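Matemov hand-held gripper kit, worth it?
Forum > Hardware > Grippers and data collection
7 replies

conneely_g
5/13/26
We're looking at the Matemov hand-held kit for collecting pick and place demos. The quote is 654 per unit without the camera mount. Has anyone run one for more than a trial? Mostly small parts, some of them clear plastic.

sullo_bench
Have 2 of them. The fingers are stiff and the marker cubes stay put. The trigger spring is too heavy for me, and my hand gets tired after 20 demos or so. Support sent a lighter spring when I asked, no charge.

ivieira
I'd pass at that price. You can print the fingers yourself and buy pads separately. We did that in October and the tracking is fine.

sullo_bench
Fine until a cube gets knocked. Ours came calibrated. How long did yours take to set up?

ivieira
Two days, most of it my own mistake with the marker size. I still wouldn't pay 654.

conneely_g
Printing is out for us, the printer is booked all month. What I need to know is whether the pads hold small rounded stuff. Nullska's fingers let go of anything curved.

fahy_r
I keep notes from our trial with the same style of gripper: white fingers, black rubber pads on the inside, a cube on each finger. Pasting the part on small objects.

1. Put the part on a plain table and come in from above. The small translucent blue piece is the one I'd try first.
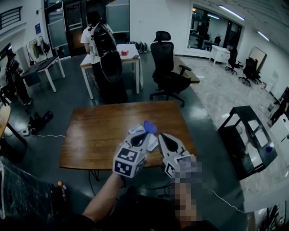
2. Close slowly and stop when both pads touch. Squeezing harder makes round parts roll.
3. Wipe the pads at the end of each session. Ours picked up dust and the grip got worse.

We logged 1000 grasps and I'd buy it again. Flat cards are another matter, the tips are too thick to get under them.

ivieira
Flat cards were half of our task, so that settles it for me. Did you ask Matemov about thinner tips?

fahy_r
Asked. They said they're working on it and gave no date.

conneely_g
Thanks. No cards in our set, so I'll order one and ask for the light spring with it.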